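Forum Sterley > Atelier

Miron
Bonsoir à tous ! Je redonne vie à une vieille tour pour la maison (courrier, photos, un peu de musique) et j'hésite : je garde l'alimentation d'origine ou je la change tout de suite ?

Wutlow
Bonsoir Miron, et bienvenue parmi nous ! Chez moi la mienne tient depuis des années, garde-la donc, et mets tes 30 euros dans un SSD.

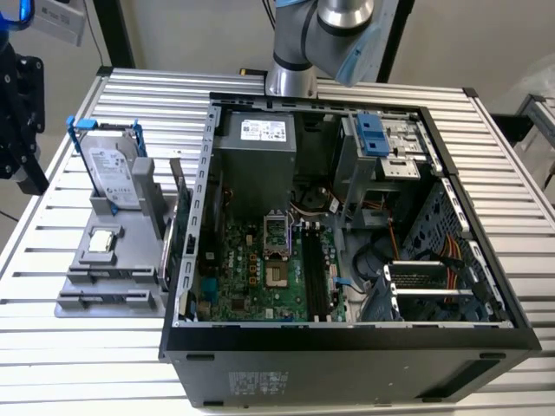

Matériel > Récup et réparation

Uniyal
Pas d'accord, cher Wutlow, malgré toute mon amitié... Une alimentation fatiguée peut emporter le reste, j'y ai laissé 3 disques en mai !

Miron
Aïe, merci à vous deux ! Je vais dormir là-dessus.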